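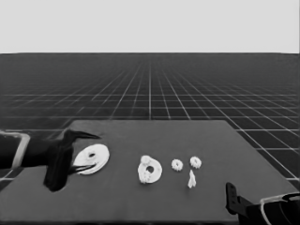
Episode frame, table view. Both arms parked low, white parts across the middle.

This site uses cookies to remember your settings. Accept / Manage

prasum-bench data card
Last edited October 31, 2024

What it is: simulated two-arm episodes on a dark table, grayscale. Small parts, mostly gear handling. Built to get a straight answer to a question the Plitlow people keep asking, can a machine take over the bench chores on the shop floor yet (sorting, picking, putting the small gear where the small gear goes). Short answer, some of them, some of the time. Longer answer below.

Contents
2000 episodes, scripted policy
1000 episodes, teleop
32 held out for the write-up, do not train on these, they live in holdout/
Each episode has the camera streams, joint positions both arms, gripper opening, and a success flag. Flag is set by the sim, not by a person. See known problems.

Why sim: Stosport wanted numbers before anyone bought arms. Fair enough. Also resets are free, and Tharindu didn't have to pick gears up off the floor all September.

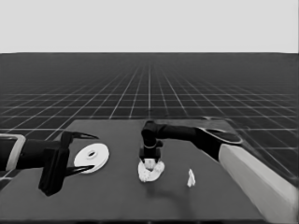

Two-arm tasks score worse than the one-arm ones across the board, and most of that is waiting. The policy learned to move one arm at a time and never really got over it. You get stretches with the right arm straight down over the middle of the table and the left one held low by the disc, fingers wide open, not closed on anything. A person at a bench would have the next part in hand by then. Beatrice tried a penalty for idle time and the arms got fidgety instead, so it's off by default (idle_cost in config, leave at 0 unless you know why you want it).

Chores, as scored
Pick a single loose gear off open table: good. Would trust it.
Pick a gear sitting close to another part: so-so. Fingers are long and the neighbor gets nudged.
Stack on the ring part: poor in scripted, better in teleop.
Handover left to right: poor. Please dont quote our handover rate to anybody, the grasp check was changed halfway and the two halves arent comparable.
Soft stuff, laundry and wiping etc: not covered. Khalil has a seperate branch for household chores, ask him.

Known problems
- success flag fires when the part is near the goal and still in the fingers. Filter on gripper opening if you care.
- contact shadows are soft and move the part's apparent edge. Anything doing edge detection on the close view should be checked by eye.
- white parts on dark table is an easy case. Real bench at Malabanan is oily steel on oily steel. Do not carry these scores over.
- a few teleop episodes start late, first frames missing. Listed in late_start.txt, list may be incomplete
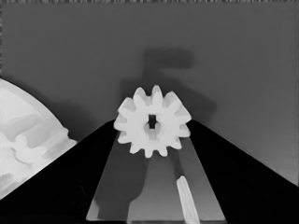

Close view, gear at the fingertips. Bore is keyed, so the turn matters as well as the position.

Rotation was left out of the first scoring pass. It's in now as rot_err, degrees, measured at release. Old results files don't have the column and the loader fills it with zeros, which looks like perfect alignment. It is not. Re-run scoring if your file predates the change.

Loading: unpack, point data_root at the folder, run load_episodes.py. Needs plenty of disk. Scripted and teleop have different frame rates, resample before mixing.

Credits: Florante Pascual (scene, parts), Tharindu Bandara (teleop), Beatrice Mfinanga (policy, scoring), Amirhossein Rostami (this card, blame him for it).

TODO
rescore handover from scratch
darker parts
decide what counts as "dropped"

Contact: Amirhossein Rostami, Prasum | © 2024 Prasum | Back to top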